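Thermostat reads high in the back room
Cleswood Home Forum > Heating and Cooling

fmengal
Replaced the old dial stat with a Wirell wireless one in March. The receiver is by the boiler, the sensor sits in the back room. It reads 2 degrees above my glass thermometer every evening, so the heat cuts out early. Batteries are new. Is there an offset setting or do I return it?

Stirkomex_8
There is an offset in the installer menu. Before you touch it, log both readings for a day. A constant error is calibration. An error that only shows up in the evening is placement.

ghumman170
Disagree with logging for a full day. Put the sensor and the thermometer side by side, out of the sun, and wait 20 minutes. If they agree, the sensor is fine and the spot is bad.

Stirkomex_8
20 minutes is too short for a glass thermometer that has been hanging on an outside wall. Give it an hour.

fmengal
Side by side for an hour on Saturday: same reading. Moved back to the shelf over the TV: 2 high by 8 pm. So it's the shelf. Would a table against an inside wall be any better? I'd prefer not to drill.

ghumman170
A table is fine if it is at sitting height and away from the radiator. I have a small white unit up against the wall at the back of ours and leave the wood around it clear.

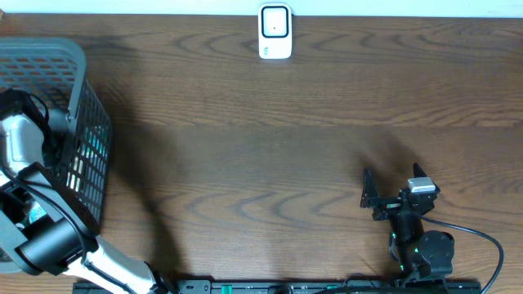
Danish Zaidi
Clear space helps, but I would still wall mount at chest height. Air close to a tabletop barely moves, and the stat will lag when the heat comes on. Expect overshoot.

Stirkomex_8
Overshoot depends more on the cycle rate. Set it to 6 per hour for a gas boiler and leave the offset at zero.

fmengal
Cycle rate was set to 3. Changed it to 6 and will try the table first – the drill stays in the garage for now.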